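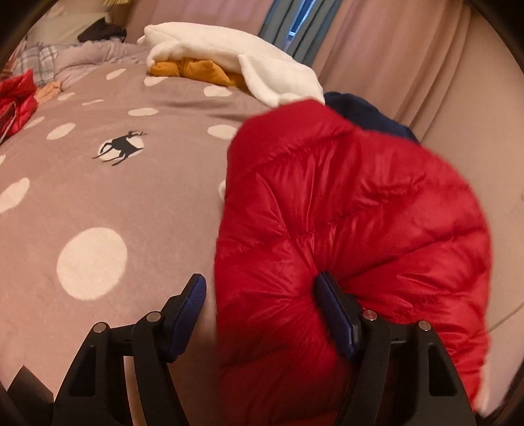
El plumón por dentro: por qué abriga una chaqueta acolchada y cómo cuidarla

Informe del proyecto de Tecnología Textil, segundo curso
Grupo Dendance

1. De dónde salió la idea

Empezamos este proyecto en febrero, en plena ola de frío, cuando media clase llegaba por la mañana enfundada en acolchados y la otra media tiritaba con abrigos mucho más pesados. ¿Cómo puede abrigar tanto algo que pesa tan poco? La pregunta surgió en el pasillo y se nos quedó pegada. Al principio queríamos hacer un trabajo sobre tejidos en general, pero en cuanto empezamos a leer sobre el plumón ya no hubo vuelta atrás: ¡es un material fascinante!

El informe tiene dos partes. En la primera explicamos cómo funciona el aislamiento y qué significan los datos de las etiquetas. En la segunda contamos nuestras pruebas de lavado y secado, que fueron lo más divertido (y lo que más tiempo nos llevó).

2. Lo que abriga es el aire

El plumón es la capa de filamentos finísimos que crece bajo las plumas de patos y ocas. A diferencia de la pluma, no tiene un cañón rígido: cada copo parte de un núcleo diminuto y se abre en todas direcciones, como un diente de león. Entre esos filamentos queda atrapado mucho aire, y el aire quieto conduce muy mal el calor. La chaqueta no produce calor ninguno, solo frena la salida del que genera nuestro cuerpo.

Por eso importa tanto el volumen. Una prenda aplastada contiene menos aire y aísla peor. Lo notamos enseguida al apoyarnos con la chaqueta puesta contra una pared helada: la espalda se enfría mucho antes que el pecho.

Las costuras también tienen su papel. Si el relleno estuviera suelto, acabaría todo en el bajo de la prenda, así que se reparte en cámaras. El problema es que en cada costura pasante las dos telas se tocan y apenas queda aislamiento. En las prendas de mucho frío se cosen pequeños tabiques interiores que evitan ese contacto, aunque el resultado pesa más y cuesta más trabajo. Nos pasamos una tarde entera discutiendo qué ancho de cámara sería el ideal y no llegamos a un acuerdo.

3. Leer la etiqueta

Hay dos datos que la gente confunde (nosotros también los confundíamos). Uno es la proporción entre plumón y pluma, que suele aparecer como dos porcentajes. El otro es el poder de relleno o fill power, que mide cuánto volumen ocupa una cantidad fija de plumón después de comprimirla y dejar que se recupere. A mayor valor, más aire con el mismo peso.

Un fill power alto no garantiza por sí solo una chaqueta más caliente, porque también cuenta cuánto relleno lleva. Una prenda muy ligera con plumón excelente puede abrigar menos que otra más cargada con plumón corriente. Nos encantó descubrirlo, porque desmontaba casi todas nuestras ideas previas.

4. Las pruebas

Trabajamos en el laboratorio textil de Grerden, que nos dejaron los miércoles por la tarde. Cosimos 4 almohadillas iguales, cada una con una sola cámara y el mismo peso de plumón, procedente de un edredón viejo. La primera quedó sin lavar, como referencia. Las otras 3 se lavaron a mano con agua tibia y jabón neutro, y se secaron de maneras distintas:

Almohadilla B: extendida en horizontal, sin tocarla.
Almohadilla C: extendida en horizontal, ahuecada con las manos cada poco tiempo.
Almohadilla D: en secadora a temperatura baja, con pelotas de tenis.

Para comparar el grosor colocamos encima de cada una la misma tapa de plástico rígido y medimos la altura con una regla. Anotamos todo en la hoja de registro 777 del laboratorio, donde también están los bocetos de las costuras.

5. Resultados

La B fue la gran decepción. Por fuera parecía seca al día siguiente, pero al palparla encontramos grumos, y en el centro el relleno seguía apelmazado. Su altura quedó muy por debajo de la referencia. La C se recuperó bastante bien, con alguna zona floja en las esquinas. La D salió preciosa, tan alta como la almohadilla sin lavar. ¡Hubo aplausos!

Creemos que la diferencia está en el movimiento. Al mojarse, los filamentos se pegan entre sí y forman bolas. Si nada las separa durante el secado, se quedan así. Las pelotas golpean la tela y van abriendo los copos, y las manos hacen lo mismo, solo que con más paciencia.

Repetimos la B metiéndola después en la secadora y recuperó buena parte del grosor perdido. Así que una chaqueta apelmazada tiene arreglo muchas veces.

6. Consejos de uso

Cerrar la cremallera y vaciar los bolsillos antes de lavar.
Seguir siempre la etiqueta de la prenda.
Usar poco detergente y ningún suavizante.
Aclarar más de lo que parece necesario.
No colgarla empapada: el peso del agua arrastra el relleno.
Guardarla holgada en el armario, nunca comprimida durante meses.

7. Limitaciones y lo que queda pendiente

Una almohadilla por método es muy poco, lo sabemos. Además, el plumón ya estaba usado y la regla no permite mucha precisión. Nos gustaría repetir las pruebas con relleno nuevo y añadir una fibra sintética, que en principio aguanta mejor la humedad. También queremos ver qué pasa tras varios lavados seguidos.

El presupuesto de materiales fue de 300 coronas y nos sobró tela, así que ya tenemos cortadas las piezas para la siguiente tanda. Si el taller Kultow nos presta su báscula, esta vez pesaremos las almohadillas antes y después de secarlas, para saber cuánta agua queda dentro cuando la tela ya parece seca.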